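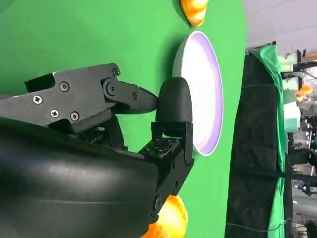

Section 8: Setting the table centerpiece

Before you start, clear the table of mail, keys and anything else that has been living there since last December.

1. Lay the Hetano green cover over the table. Smooth it from the middle outward. The back edge will come out a little wavy. You may spend 35 minutes fixing this, and it will still come out a little wavy.

2. Put the pale dish in the middle of the cover. Step back and look. Move it an inch. Move it back.

Note: Lift the dish to move it. Dragging it takes the cover along, and then you are at step 1 again.

3. Set the small striped pumpkin on the cover, to the right of the dish.

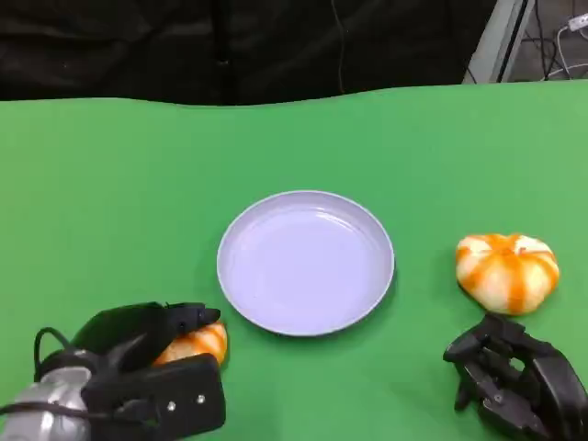

4. Turn the pumpkin until its best side faces the chairs. Every pumpkin has one. If yours seems to have none, face it toward the guest you like least.

5. To finish, pick up the pumpkin with a firm grip around the ribs and lower it into the dish. Do not drop it from a height to save time.

Caution: Never carry the pumpkin by its stem. The stem is short and has no interest in helping you.

Caution: The pumpkin is a decoration. Li-hua Man, who tested this section, asks us to add that it is also not a ball.

If the pumpkin rocks in the dish, give it a quarter turn and try again. For cleaning the cover, see page 60.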